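12 Shares
4 Comments

My week of driving a robot badly

I promised last month I'd report back once we got the remote demos going, so this is me reporting back (with a sore thumb!). We're using the simulator for all of it, and I've been the one holding the controller most evenings. The plan for April is 1000 demos, every one of them driven by hand by a real person, and as of this morning we're at 501. So just over halfway, and I've only thrown the scissors off the table in my dreams.

The setup is the one the Molow folks put together for us. You sit at your desk, you move the handheld controller, and the arm on the screen moves with you. Each run starts with a few everyday things on a wooden table: a book, a black canister, scissors. Then a line of text tells you what to do with them and off you go. I figured the book would be easy. Ha! A thin flat book is a pain to pick up with two fingers coming straight down, and I spent a whole evening learning to go for the edge and tip the wrist a little first.

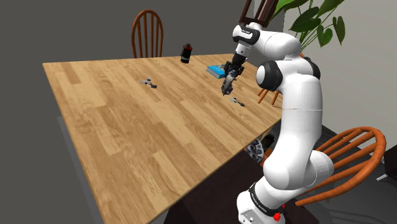 What I keep having to remember is that the robot copies my bad habits along with the good ones. If I stop and dither before every grab, it learns to dither. The Vandatex crew looked over my first batch and very kindly pointed out that I was pausing for 3 seconds over everything, like I was defusing something. I've gotten smoother since then, and I toss a run if I catch myself wandering.

Next up is the drawer task, which I'm a bit nervous about, and then we hand the whole pile over to Nyarko for training. If you're near Grorkoncombe and want a turn at the controller, just reply to this email. No experience needed, and there's usually coffee.

Share this
7 Likes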